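Right, so the kettle saga. Some of you asked after I mentioned it in passing back in November, and I've finally sat down with a cup of tea (made with the new one, I'll get to that) to write it all out.

The old kettle was a Flaveo. It came with the flat, or more precisely it was left behind in the flat, on the shelf over the fridge with a bag of rice inside the box. I used it for 6 years without giving it one kind thought. It clicked off when it felt like it, it took an age, and the lid had to be held down with a thumb for the last bit or the switch wouldn't catch. You get used to these things! My sister came to stay and stood there staring at me while I held the lid down, and I didn't even notice I was doing it.

Then one Saturday it stopped clicking off at all, and by the time I'd come back from putting the washing on, the kitchen was a steam room and the underside of the wall cupboard had started to peel. So that was the end of the Flaveo.

I had big ideas about what I'd buy next. I wanted a stove-top one with a whistle, because my gran had one and I have very fond memories of being shouted at to go and take it off. Koen Visser from downstairs lent me his Stoteck to try for a week and I'm glad he did, because I'd have spent the money otherwise and been sorry. The whistle is lovely twice. At half past six in the morning, with someone still asleep on the other side of a thin wall, it's a fire alarm. It also took up the good ring on the hob all day long, and I kept moving it to the worktop and then moving it back again.

So, electric after all. I went to Van Acker (the one by the roundabout, not the tiny one in town, which only ever has toasters) and stood in front of the shelf for far too long. I'd gone in meaning to spend 21 euros and came out having spent 31, and that's with the loyalty card. What swung it was the lid, which opens right back instead of stopping halfway, so I can get my whole hand in with a cloth. We have terribly hard water here and the inside of a kettle goes chalky in no time.

Which brings me to descaling. I've tried the sachets and they work, but the smell puts me off my tea for a day. These days I use white vinegar and water, half and half, bring it up to the boil, turn it off and leave it while I do something else. Then I tip it out and boil it with plain water twice. If you skip the second boil you'll know all about it when you take your first sip. Lahcen Belhaj, who reads this blog more carefully than I write it, emailed to say he uses lemon halves left over from cooking, and I did try that. It smells much nicer! It's slower, though, and I was fishing pips out of the spout for days.

The other change is where everything lives. The kettle used to sit in the corner by the sink, with the tea on the opposite side of the kitchen in an old Oderska biscuit tin and the mugs in a cupboard behind the door. I was doing laps. Now the kettle, the tin and the mugs are all on the same stretch of worktop, and I've screwed a little rail underneath the cupboard with 8 hooks on it for the mugs we use every day. The rest have gone in a box on top of the wardrobe, apart from the chipped blue one, which I can't part with and which now has teaspoons in it. The rail isn't quite level. I've looked at it so many times that I can no longer tell which end is the low one.

I still haven't done anything about the peeling bit under the wall cupboard. I've bought the edging strip, the sort you iron on, and it's been sitting in the hall next to the iron. Next weekend, maybe, if it rains.

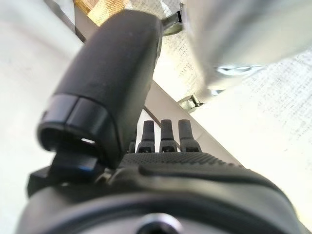
## Things people have asked me

**Do you fill it the night before?** Yes, and I know opinions are strong on this. I don't like running the tap early in the morning. I do tip it out if we've been away.

**Teapot or mug?** Mug in the week, pot at the weekend.

**What happened to the rice?** We ate it, years ago. It was fine.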